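Print this page | E-mail this page

Call for Participants: Hindmont Bus Stop Access Study

We want people who ride the bus in Hindmont, people who used to ride it, and people who would like to if only they could get to the stop without crossing four lanes of traffic. If that's you, please join us!

The study looks at the walk (or roll) to the stop, a part of the trip that planners rarely measure. Hindmont has 376 bus stops, and 79 of them have no sidewalk on either side. We know what the maps say about those places. We'd love to know what it's like to get there with groceries, a stroller or a bad knee.

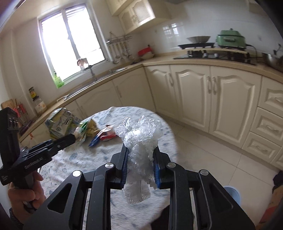
Participants keep a short trip diary for 11 days and then join one group talk, which runs from 6:00 to 7:30 p.m. at the Echeverri Branch Library. Femke Kramer and Ulises Cáceres will lead the talks in English and Spanish. Diaries can be filled in on paper or by phone, and a two-line entry is fine. Really, we read them all.

You can take part if you are 16 or older and live, work or go to school in Hindmont. You don't need to own a car or be a regular rider. Night-shift workers and wheelchair users are especially welcome, and so is anyone from the Dellerell side of the river, where we have heard from far too few people so far.

Everyone who finishes the diary gets a one-month bus pass. Child care is free during the talks; please tell us the ages when you sign up.

To join, call Nelly Salazar at the study office, extension 800, or leave your name at the library desk by the end of May.

Related items
Route 11 evening service: what riders told us
Crosswalk timing near Dellerell schools
Wanted: weekend bus stop surveyors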